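Kitchen and Common Room Walk-Through — Heduline House, Derurport
October round. Done by Noemí Valdovinos. Comments typed up same evening, sorry for typos.

Marks used: OK / FIX / WATCH / N/A

1. ENTRY AND EXITS

1.1 Front door opens fully, closer works — OK
1.2 Back door opens without key from inside — OK. Stiff. Needs a hard push at the bottom, frame swells when it rains.
1.3 Exit path clear to back door — FIX. Bike again. Moved it to the shed, left a note on the saddle.
1.4 Exit sign lit — OK
1.5 Emergency light, hallway, test button — FIX. Came on, went out after 3 minutes. Battery. Same unit as last time, just replace the whole thing.
1.6 Door mat flat, no curled edge — WATCH

2. FIRE

2.1 Extinguisher by kitchen door, needle in green — OK
2.2 Extinguisher by stairs — OK but tag is missing. Pin and seal are fine. Service man needs to write a new one.
2.3 Fire blanket in pouch, tabs hanging down — OK. Somebody hung a dish towel over it. Removed.
2.4 Smoke alarm, common room — OK, loud
2.5 Smoke alarm, upstairs landing — OK
2.6 Heat alarm, kitchen — FIX. Date on the back says 2016. That is past its life even though it beeps. Order one.
2.7 Nothing stored within reach of burners — FIX. Paper towels on the stove shelf. Third round in a row I've written this.

3. GAS AND ELECTRIC

3.1 Gas shutoff reachable, handle turns — OK
3.2 Burner flames blue and even — WATCH. Front left is lazy and yellow at the tips. Cleaned the cap, a bit better. Ask Zerouali to look when they come for the boiler.
3.3 No gas smell at joints, soap test — OK
3.4 Outlets near sink trip on test — OK both
3.5 Cords not frayed or pinched — FIX. Kettle cord pinched behind the toaster, outer skin nicked. Kettle taken out of use, it's in the office with tape on it. Please dont put it back.
3.6 Power strips not chained — OK finally
3.7 Fuse panel door closes, labels readable — WATCH, labels for 7 and 10 have rubbed off. I know 7 is the dryer. Not sure on 10.

4. SURFACES AND STORAGE

4.1 Tabletops sound, no chips or lifting at edge — OK
4.2 Wiped down, no sticky patches — OK mostly
4.3 Utensil holders have ventilation holes — OK
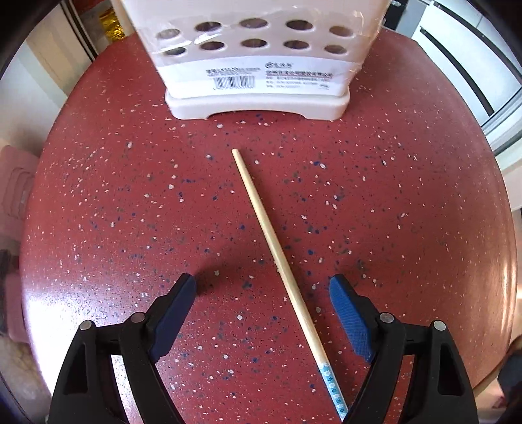

Page last changed: October, 6:40 pm, by N. Valdovinos

4.4 Packing film and price labels off before anything goes into use — FIX. General reminder for all new kitchen things. Film holds water, labels go slimy. Peel, wash in hot soapy water, air dry, then use.
4.5 Knives in the block or on the rack, none loose in drawers — FIX. Two paring knives loose in the second drawer down. Someone is going to grab a blade.
4.6 Cutting boards, no deep grooves — WATCH. Raw meat board is getting there. Turn it over for now, replace before winter.
4.7 Wooden spoons etc. not split or furry — WATCH. Tossed one with a crack down the handle.
4.8 Heavy pots on low shelves — OK
4.9 Cleaning products away from food, caps on — FIX. Bleach was next to the rice. Moved under sink. Child latch on that cupboard is broken too so really it's two fixes.
4.10 Step stool, feet have rubber — FIX. One foot gone.

5. FRIDGE AND FOOD

5.1 Fridge temp in safe range — OK
5.2 Freezer seal — WATCH, ice building along the top. Defrost due.
5.3 Raw meat on bottom shelf — OK
5.4 Leftovers dated — FIX. Most not. I threw out what I couldn't identify. Complaints to me.
5.5 Dry goods in lidded tubs — OK, no droppings, no moths
5.6 Trash lid closes, bag not over full — OK

6. WATER

6.1 Hot tap not scalding — WATCH. Very hot at the kitchen sink. Ask Zerouali, same visit.
6.2 Drain runs free — OK
6.3 No drips under sink — FIX. Slow drip at the trap, put a bowl under it. Bowl needs emptying daily till its fixed!!
6.4 Floor dry by the dish area — OK at time of round
6.5 Dish racks and holders set well in, nothing leaning out over a table edge — OK 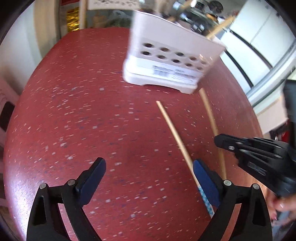 Hazem Amrani: Can we please separate the urgent ones from the rest? I read down to section 6 before I found out there was a leak. Also I think 10 on the panel is the outside lights, I'll flip it tonight and check. And the latch under the sink, I have a spare, will bring it.

Fair point. Urgent list then:

— 1.5 hallway emergency light, replace
— 2.6 heat alarm, replace
— 3.5 kettle, new one needed
— 4.9 latch, Hazem has it
— 6.3 drip under sink

Everything else can wait for the next work evening.

7. FIRST AID

7.1 Kit on hook, not blocked — OK
7.2 Burn gel in date — FIX. Out of date. Amora on the corner has it.
7.3 Blue bandages stocked — WATCH, low
7.4 Eye wash sealed — OK
7.5 Accident book has a pen with it — no pen. Tied a new one on.
7.6 Emergency numbers posted — OK, but the boiler number is the old company. Crossed it out and wrote the Zerouali one in by hand.

Not checked this time: attic, outside steps, laundry room (door locked, no key on the board). Whoever has the laundry key please hang it back up.

Signed N.V.
Copy on the corkboard, old one taken down.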